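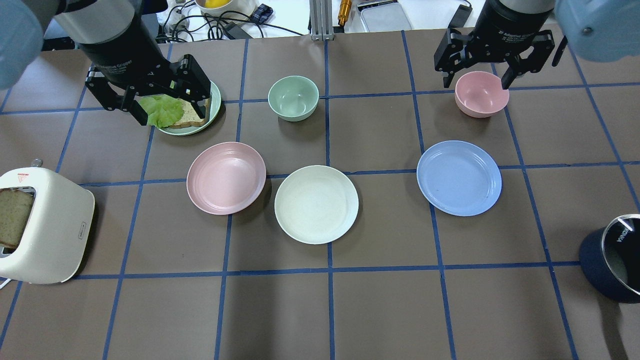 Misari Pacific Defense Map and Handbook
Second edition, from Cukby

If you follow the news on defense and alliances in the Pacific and keep losing track of which strait is which, you're going to have fun with this one. The Misari set is a big folding wall map plus a handbook that goes with it, and we've been working on it for longer than any of us planned.

The map runs from the Bay of Bengal across to Hawaii and down past New Zealand. It marks 460 ports, airfields and naval bases, with shipping lanes in gray and treaty partners shown by color. Herman Purba drew the coastlines again from scratch for this edition (the islands east of Sulawesi are so much better now!) and Melati Chin reset every label, so you can read the small ones from a chair across the room.

What's in the set

Wall map, printed on both sides, folds flat
Handbook, 134 pages, stapled so it lies open
Clear sleeve for the map
Weight with sleeve: 545 g

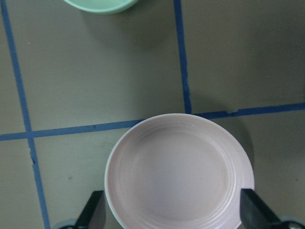
Pink bowl, ribbed just inside the rim.

The handbook is the part I love most. Each chapter takes a story you'll keep hearing about, say submarine programs, basing rights, or who is obliged to help whom if something goes wrong, and gives you the background in plain words with page references to the map grid. Ilona Antal wrote the treaty chapter, and she prints the key clause first and then tells you how politicians on different sides have read it. No cheering for one party or the other. You can argue about it at dinner with the text right in front of you.

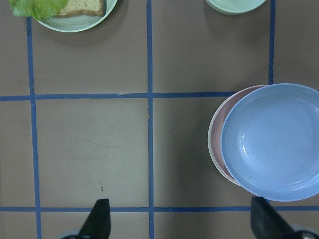 There's also a long index, and a glossary for the ranks and abbreviations that TV panels throw around without stopping. Afiq Pasaribu added a short section on reading a defense budget, which sounds dry and really isn't. Did you know how much of the arguing comes down to which year's dollars people are using?

Changes from the first edition

Map side B now has larger insets for the Philippines and Papua New Guinea
Index by country as well as by topic
Heavier paper on the folds
Two errors in the flag table fixed, with thanks to Sutrisno Wattimena for writing in

Teachers and discussion groups can order the handbook alone. The next printing is planned for July.

Printed by Gunawan. Ships folded.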